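Trernis Robotics Notes
Home | Papers | Build Logs | Members | Contact
Filed under: Manipulation, Shared Workshop Builds
Hamdia Alemneh and Nahom Gebretsadik
November

4.2 Grasping thin, perforated parts

The hand was assembled on a shared bench at the Fundudmont workshop and fitted to the arm after the wrist cable had been rerouted. Finger commands are sent by Rastora, our control program, which also logs motor current at each joint. The log is kept for 13 seconds either side of first contact.

Flat plastic parts were the hardest class in the set. A number plate bracket offers little height for the thumb to close against, and its cutouts can catch a fingertip. We therefore split the approach into two stages. The fingers are first extended and lowered until they lie nearly flat on the part (Figure 7). The thumb is then closed from the lower side. Contact is declared when the current in any finger joint exceeds its resting value by a fixed margin, set by hand on the bench.

The tuning runs used 103 approaches, all with the arm at reduced speed. Runs in which a cable crossed the planned path were discarded and are not included in Table 3. Wear of the finger joints was not measured.

Figure 7. Hand over a perforated plate bracket on the blue cart tray, fingers extended.

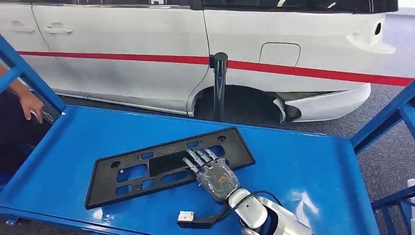 Abeysekara Workshop Club, Robotics Section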